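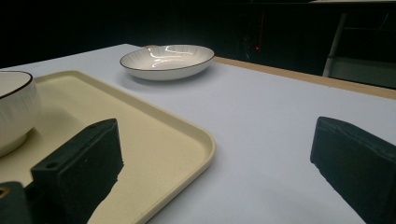
Fremantle, 2019-10-12

Figure 1. Cream-coloured tray with raised rim and rounded corners, on a white tabletop.

3. Materials and conditioning

3.1 Laminate manufacture

The laminates were produced from a unidirectional E-glass fabric and the Drasis two-part epoxy system by vacuum-assisted resin infusion. All panels were laid up on a single flat tool, using the same release film, flow medium and vent arrangement, in order that differences in void content between panels should be small compared with the effects under study. Resin and hardener were weighed, mixed by hand and degassed before the inlet was opened. Infusion was carried out at laboratory temperature and the panels were left under vacuum until gelation was complete.

Post-curing followed the schedule recommended for the resin. Two of the panels prepared by Rawat showed a narrow dry region next to the vent line. The affected strips were trimmed off and discarded, and no specimen was cut within 10 mm of any panel edge. Fibre volume fraction was determined by matrix burn-off on offcuts taken from each panel, and is reported with the void content in the appendix.

3.2 Specimen preparation

Short beam shear specimens were cut with a water-cooled diamond saw, with the fibre direction parallel to the span. Cut faces were finished on progressively finer silicon carbide paper. The edges were left unsealed. It is recognised that edge sealing is sometimes adopted to approximate one-dimensional diffusion, but sealants contribute their own mass change and were found in preliminary work by Sutanto to lift at the corners on prolonged immersion. A geometric edge correction was applied to the apparent diffusivity instead.

A total of 20 specimens was allocated to 4 groups of equal size. Allocation was randomised across panels so that no group was drawn from one infusion alone. The groups were: dry control; immersion in distilled water; immersion in synthetic seawater; and immersion in synthetic seawater followed by re-drying. Each specimen was identified by a scribed mark on one end face, outside the span.

3.3 Drying and immersion

Before immersion, all specimens were dried in a Getimard convection oven until the change in mass between successive weighings fell below the resolution of the balance. The dried mass was taken as the reference for every later calculation. Control specimens were then transferred to a desiccator and remained there until testing.

Immersed specimens were held upright in polymer racks, with clear separation between neighbouring faces, in covered baths fitted with Misel circulators. Bath temperature was logged continuously. Evaporation losses in the seawater baths were made good with distilled water so as to hold salinity constant, and the full volume was replaced monthly. The total exposure was 3341 hours. One interruption to the power supply occurred in December - the baths cooled to room temperature overnight and were restored the next morning. The interval has been retained in the exposure time, as excluding it altered the fitted diffusivity by less than the scatter within a group.

3.4 Gravimetric measurement

At each weighing, specimens were withdrawn one group at a time, blotted with lint-free cloth and left to stand in still air for a fixed period before being placed on the balance. All weighings were performed by the same two operators, De Haan and Petchrat, following a common written procedure. Specimens were returned to the bath immediately afterwards.

Moisture content was expressed as a percentage of the dried mass. The initial linear portion of the uptake curve, plotted against the square root of time, was used to obtain the apparent diffusivity under the assumption of Fickian behaviour. Where the later part of the curve continued to rise slowly in place of reaching a plateau, the two-stage model of Section 2 was fitted as well. Both sets of parameters are given in the results, and no preference between them is implied at this stage.

Soluble matter leached from the matrix would lead to an underestimate of true water content. The re-dried group was included partly to quantify this loss. Its final dried mass was compared with the reference mass, and the difference was treated as a lower bound on the material leached, as some bound water may remain after drying - a point considered further by Gbeho and Bhatt in the companion paper on desorption.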